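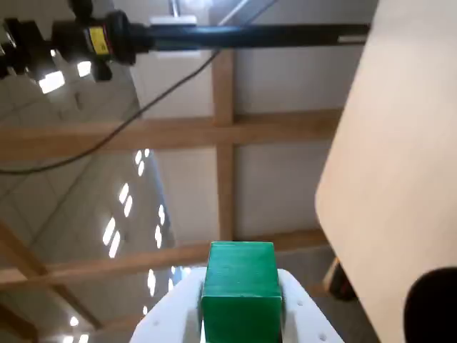 *大厅里抬头看，浅色的木梁一横一竖*

2019年2月13日，Dubey，晴，风大得要命

开放日是九点半开门，我十点多才到，因为从 Pravlow 过来的那班车在半路停了好久，司机下去跟人聊天（聊的好像是谁家的狗）。门口发号码牌，我拿到446号，心想完了，得排到下午吧！结果号码牌是拿来抽奖的，跟排队没关系，直接进就行。奖品是一刀手抄纸，我没中。

Gikham 纸坊我惦记好几年了。平时写信、做小本子用的就是他们家的纸，厚的那种，边上毛毛的，钢笔写上去不洇。一直想知道毛边是怎么来的，这回总算站到纸槽边上看了一遍。

带我们这一组的师傅叫 Nipon Chaimongkol，嗓门不大，大厅又高，后排的人老喊听不见，他就干脆叫大家围成一圈。先看原料，树皮泡在大缸里，味道有点像煮过头的青菜，再加一点点酸，我旁边的小姑娘捏着鼻子听完了全程。树皮要先煮，再漂洗，再把黑点一粒一粒挑出来。挑黑点的几位阿姨手快极了，一边挑一边聊菜价，眼睛好像都不用看。我试了几分钟，挑出来的黑点少得可怜，还顺手扔掉了一大把好的纤维，被阿姨笑着捞了回去。

然后是抄纸，我最想看的部分。帘子斜着插进水里，端平，前后一晃，左右再一晃，水从底下漏下去，留在上面的就是一张纸。听起来特别简单对吧？轮到我的时候，第一张厚薄不均，像张地图；第二张翻到湿纸垛上的时候折了一个角。Nipon 师傅看了看，说折角的可以留着，晾干了自己带走。至于毛边，原来就是浆水渗到框子和帘子的缝里去了，我以前还以为是撕出来的！

墙上挂着块小黑板，写着上个月的产量：3,043张。我问这算多还是算少，师傅说天冷，手伸进水里受罪，算不错了。夏天能多一些，可夏天的纸干得太快，容易翘，他自己倒更喜欢冬天的纸。我回家把抽屉里的旧纸翻出来摸了半天，也分不清哪张是冬天的。

中午在院子里吃饭，有糯米饭和一种很辣的酸汤，我喝了两碗，鼻涕直流。同桌的 Wiroj Thammasiri 是做书籍装订的，每年都来挑纸，包里带着一沓样张，挨个摆给我看，讲纸的丝缕方向：顺着丝缕折，书翻得开；逆着折，书脊就硬邦邦的。他让我撕一条试试，真的，一个方向撕得笔直，另一个方向歪七扭八。（手抄纸的丝缕没有机制纸那么明显，他补了一句，前后晃得多的那个方向会顺一点。）聊到饭都凉了。

下午看烘纸和压纸。烘纸的墙是热的，湿纸拿大刷子刷上去，等干了揭下来，"唰"的一声，特别解压，我站着听了好久。压纸那间不大，一次只让进几个人，我排在很后面，进去的时候师傅已经收工喝茶了，只看到机器和一摞压好的纸。有点可惜，下次得先去那间。

小卖部在出口，东西比网上全。我买了：

- 厚纸一包，米白色，写信用
- 薄纸一包，想拿来糊台灯
- 名叫 Bollen 的系列小本子一本，封面掺了干花瓣，贵，但是没忍住

刷卡机坏了，只收现金，要去的朋友记得带零钱。另外院子里没什么遮挡，风一刮真的冷，外套穿厚一点。水槽边地面湿滑，我穿了双布鞋，到家袜子都能拧出水来。

回程的车还是那个司机，这次没停。折角的那张纸我夹在书里带回来了，现在压在字典底下，过两天看看能不能平。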